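Rukmont | Bench Notes | Software & Planning

We use cookies to remember your settings and to count visits. Accept | Manage choices

Gallery: planning for two arms on one table

Most of the work on the Kokkonen planner is done at a desk, and most of it looks like log files. Now and then it has to be tried on the table. This page collects two views of the two-arm cell, with notes on the parts of the software that matter when flat things and frames are laid out between the arms. It was put together by Teodor Fjeld and Latrice Tillman, with corrections from Min-kyu Yoo.
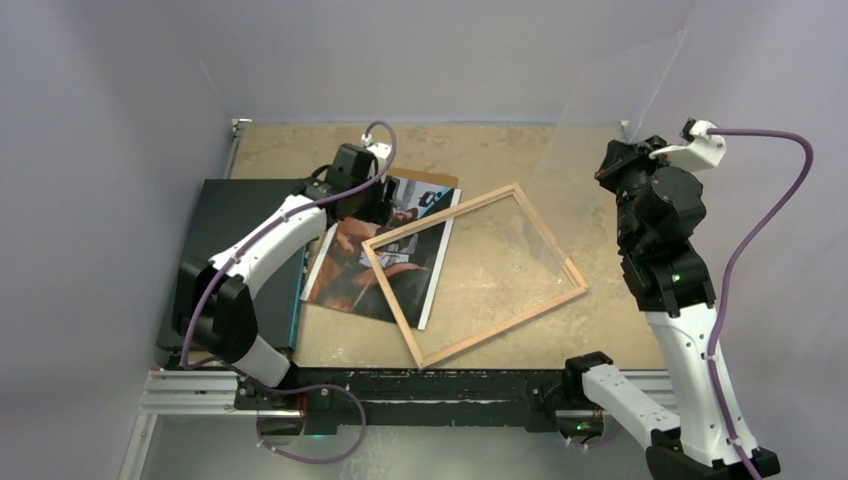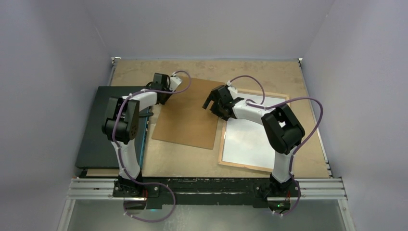 Both arms on the tan worktop: first with the open wooden frame, the poster and the clear sheet, then with the brown board and the framed whiteboard.

Notes on the first picture

Clear sheet. Transparent material is the weakest point in our perception code. Fledard, the segmentation module, is good at finding things with a solid outline and poor at finding things you can see through. On a clear sheet it tends to return a few thin strips where the edges catch the light and nothing in the middle. The planner then treats the middle as free space. For now we let the operator draw a keep-out volume by hand before the planner runs. Oskari Salminen is working on a version that joins the edge strips into one plane when they share a direction, but it still joins things that have nothing to do with each other.

Open frame. A frame with nothing in it is two problems. The rails are narrow, so the grasp has to be placed well, and the opening must not be filled in when the object model is built. Early versions of Fledard closed every outline they found, and the frame came out as a board. Closing is now off by default and has to be asked for per object.

Printed poster. The poster has a person on it, and a hand. A photograph lying flat on a table is a fair test of whether the depth channel is being used at all. The colour-only detector will report a hand. With depth switched on, the height check should throw that out, as the print has no thickness worth speaking of. The check runs after detection and adds very little time.

Notes on the second picture

Whiteboard and brown board. These have plain faces, which gives the feature matcher little to hold on to. We fit a rectangle to the outline instead and track the corners. When an arm crosses over a board, as the right arm does here over the whiteboard, one or more corners can drop out. The tracker keeps the last good size and solves only for position and rotation until the missing corners come back.

Arms over the middle of the table. Clarnon, the scheduler, gives out the space over the table in blocks. An arm asks for the blocks its next move will sweep through and waits if the other arm is holding any of them. It is a simple scheme and it wastes some time. We tried planning both arms as a single 14-joint problem in May. The paths were shorter, but when a plan failed it was hard to say which arm had caused it, and we went back to blocks for daily use. The joint planner is still in the tree behind a flag.

Cables. The purple cables are not in the collision model as cables. Montri Rungrueang added a padded shell to each forearm link which covers the usual extent of the loops. The shell is generous, and some grasps close to the side walls are refused because of it. The padding is set per arm in the cell file, so please change it there and leave the link meshes alone.

Settings

Both sets of notes refer to release 13 of the planner. The cell file holds the table outline, the three walls and the two arm bases. Everything placed on the table comes from perception or is entered by the operator. If you are copying our cell file for your own bench, measure your walls again. Ours are close to the arms and the planner leans on those numbers a good deal.

Replays need the cell file that was in use on the day. The replay tool will load a newer one without complaint and then show collisions that did not happen. A version check is on the list.

Known issues

The operator's keep-out volumes are lost when the planner restarts. Save them first from the cell menu.

Clarnon sometimes holds a block after a cancelled move. Releasing all blocks by hand clears it, and both arms must be stopped before you do so.

The rectangle fit can swap the long and short sides on a board that is nearly square. Setting the expected size in the object list stops this.

Corrections and questions about the perception notes should go to Oskari, and anything about scheduling to Min-kyu.

Page last changed Thu 29 August

Filed under: Software & Planning, Two-arm cell, Perception

© Rukmont | Contact | Back to top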